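Stemano Dish Brush, Long Handle

I've been selling kitchen bits for years now and this is the brush I take home myself. I got through so many rubbish ones before it! The bristles splay, the head wobbles, the handle goes slimy at the bottom, and before you know it you're back in the shop buying another (good for me, I suppose, but very annoying for you).

The Stemano is 215 mm long, so your knuckles stay out of the water when you're doing a tall jug. The handle is oiled beech and the heads clip on and off. I change mine every couple of months, or sooner if we've had a run of lasagne.
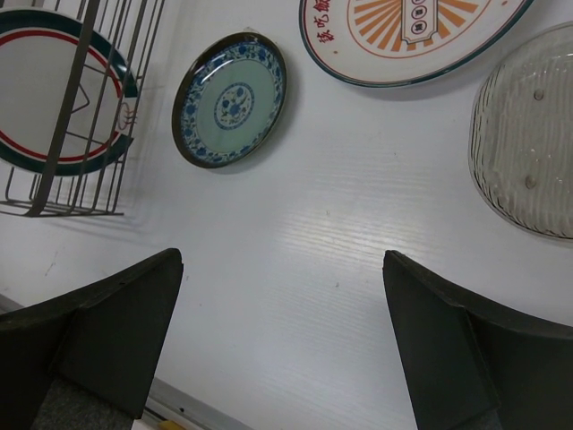
Dish rack and plates on a white table.

You get the handle and four heads in a pack. Three are the medium bristle, which is what I'd use on plates and bowls, and the other is a stiffer one for pans. Please don't use the stiff one on non-stick! My brother-in-law Ovidiu Moldovan did exactly that and I still hear about it.

Hang it up by the loop after use, bristles down. It isn't dishwasher safe, and a little wipe of food-safe oil when the wood looks pale keeps it lovely. If you've already got the older Schmieder handle, sorry, these heads won't fit it – the clip is a different shape. I do still have a few Schmieder heads in the back, so drop me a line.

Spare heads come in packs of four, same mix as above. The new batch arrived in May and I ordered 200, so we should be all right for a while.

Returns are fine within 30 days if it's unused. Any questions, email and ask for Cristian Zapata, that's me.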